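리니네, 두 팔 탁상 로봇 키트 '잘스카' 평가용 공급 시작… "사무실 정리 로봇으로 사지는 말아 달라"

2019년 12월 9일

탁상형 자동화 장비를 개발하는 리니네(Rinine)가 두 팔 로봇 키트 '잘스카(Jalska)'의 평가용 공급을 시작한다고 밝혔다. 대상은 대학 연구실과 기업 내 자동화 검토 부서이며, 일반 소비자 판매 계획은 없다. 국내 공급과 설치는 초이(Choi)가 맡는다.

잘스카는 팔 두 개와 작업대를 한 벌로 묶은 제품이다. 양쪽 팔에 그리퍼가 하나씩 달려 있고, 시연 과제로는 펜과 마커처럼 작고 가는 물건을 다루는 작업이 제공된다. 이런 과제는 시장에서 흔히 '정리 정돈 자동화'라는 이름으로 소개된다. 리니네는 이번 자료에서 그 표현을 쓰지 않기로 했다. 탁자 위의 펜을 집는 동작과 사무실을 정리하는 일 사이에는 거리가 꽤 있고, 그 거리를 영상 편집으로 줄여 온 업계 관행에 회사도 책임이 없지 않다는 판단에서다.

제품 책임자 시바타 사다오(Sadao Shibata)는 "펜 하나를 집는 영상을 보고 구매를 결정하는 고객이 가장 걱정된다"며 "펜은 굴러가고, 겹치고, 뚜껑과 몸통이 따로 놀고, 투명한 부분은 카메라가 잘 못 본다. 우리 키트가 그걸 다 해결했다고 말할 생각은 없다"고 말했다.

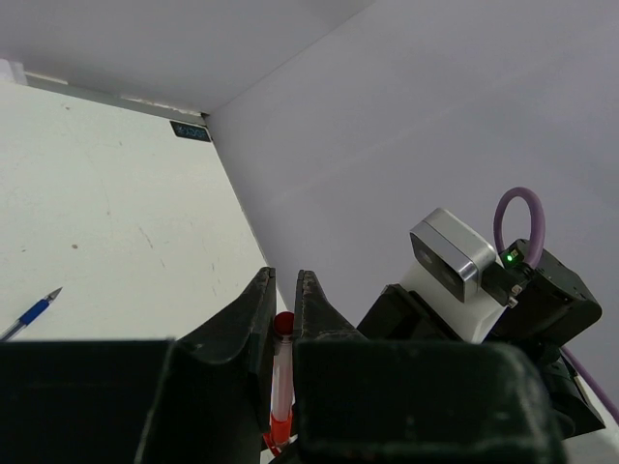 회사가 내부 시험에서 얻은 수치는 다음과 같다. 흩어진 필기구를 한 자루씩 집어 드는 과제에서 첫 시도 성공률은 87퍼센트였다. 보기 좋은 숫자지만, 조명과 작업대를 고정하고 시험 담당자가 물건을 미리 골라 둔 조건에서 나온 값이다. 물건을 서로 겹쳐 놓고 조명 위치를 바꾸자 성공률은 54퍼센트로 떨어졌다. 리니네는 앞으로 제품 자료에 두 숫자를 항상 나란히 적을 예정이며, 앞의 숫자만 인용한 판매 자료를 발견하면 초이 쪽으로 알려 달라고 요청했다.

두 시험 모두 외부 기관의 검증을 거치지 않았다. 독립 평가를 맡은 자문역 스로스튀르 모겐센(Þröstur Mogensen)은 아직 결과를 내놓지 않은 상태이고, 제품에 대한 평가도 유보적이다. 모겐센은 "팔이 두 개라고 해서 일을 두 배로 하지는 않는다. 서로 비켜 가느라 쓰는 시간이 있고, 한쪽이 집은 물건을 다른 쪽 팔이 가리는 경우도 있다. 한 팔로 충분한 작업이라면 한 팔짜리를 사는 편이 낫다"고 했다. 회사는 이 의견을 고치지 않고 그대로 싣는다.

학습용 소프트웨어 '지스토사리(Zistosari)'는 키트에 포함되지만 사용 범위가 제한된다. 사람이 조작한 동작을 기록하고, 기록을 골라내고, 모델을 학습시켜 다시 팔에 올리는 과정까지 지원한다. 다만 기록을 얼마나 모아야 쓸 만한 동작이 나오는지에 대해서는 회사도 보장하지 않는다. 과제마다 편차가 크고, 같은 과제라도 조작하는 사람의 솜씨에 따라 결과가 눈에 띄게 달라졌다고 한다. "설치 당일부터 스스로 배운다"는 식의 문구는 초기 홍보물에 들어 있었으나 전량 회수했다.

카메라 구성도 짚어 둘 만하다. 그리퍼 가까이에 붙는 카메라는 집는 순간을 가까이서 잡아 주는 대신 손가락이 화면의 상당 부분을 가린다. 작업대 전체를 보는 고정 카메라는 배치를 한눈에 보여 주지만 가는 물건의 앞뒤 구분에는 약하다. 어느 한쪽만으로 충분하다는 주장은 내부 시험에서 뒷받침되지 않았다. 손목 쪽 카메라를 추가하면 케이블도 그만큼 늘어나며, 고리 모양으로 늘어진 케이블이 팔의 움직임을 따라 도는 구조여서 설치할 때 여유 길이를 넉넉히 잡아야 한다. 시험 기간 동안 접수된 불편 사항 가운데 케이블에 관한 내용이 가장 많았다. 개선형 케이블 고정구는 개발 중이고 출시 시점은 정해지지 않았다.

작업대 바깥쪽의 칸막이 벽은 별매품이다. 배경을 단순하게 만들어 인식 조건을 안정시키는 데 도움이 되지만, 바로 그 점 때문에 벽 안에서 얻은 결과를 벽 밖의 책상에 그대로 옮겨 기대해서는 안 된다고 회사는 덧붙였다. 벽을 두고 학습한 모델을 벽 없이 돌려 본 시험은 아직 보고할 만큼 진행되지 않았다.

시바타 책임자는 "구매 전에 고객이 쓰는 물건을 가져와 달라. 우리가 고른 펜으로 하는 시연은 우리에게 유리할 수밖에 없다"고 말했다. 이에 따라 초이는 내년 1월부터 방문 시연을 운영하며, 신청 기관이 직접 준비한 물건으로 약 2시간 동안 키트를 시험해 볼 수 있게 한다. 실패한 시도까지 담긴 기록은 편집 없이 신청 기관에 전달된다. 시연을 받았다고 해서 구매 의무가 생기지는 않는다.

가격은 기관별 구성에 따라 개별 안내된다. 보증은 팔과 모터에 적용되며 그리퍼 손가락은 소모품으로 분류되어 제외된다. 표면이 닳은 손가락은 미끄러짐의 원인이 될 수 있으므로 정기 교체를 권하지만, 적정 교체 주기에 대한 자료는 아직 충분히 쌓이지 않았다.

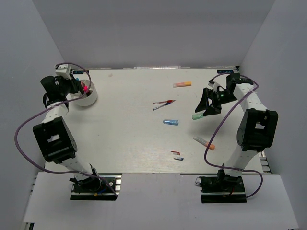

평가용 키트 신청 안내

신청 대상: 대학 및 공공 연구실, 기업 내 자동화 검토 부서
기본 구성: 로봇 팔 2대, 작업대, 지스토사리 사용권
별매: 칸막이 벽, 교체용 그리퍼 손가락
신청 방법: 초이 영업 창구에 사용 목적과 다룰 물건의 목록을 제출
유의 사항: 무인 상시 운전, 식품 취급, 사람과 같은 공간에서의 협동 작업은 지원 범위에 들어가지 않음

회사 소개

리니네는 연구용 탁상 로봇과 주변 장비를 만드는 회사다. 초이는 잘스카의 국내 공급, 설치, 방문 시연을 담당한다. 시험 조건과 원자료 열람을 원하는 언론사와 연구자는 리니네 홍보 담당 부서로 문의하면 된다. 모겐센 자문역의 독립 평가 결과는 완료되는 대로 내용에 관계없이 공개할 예정이다.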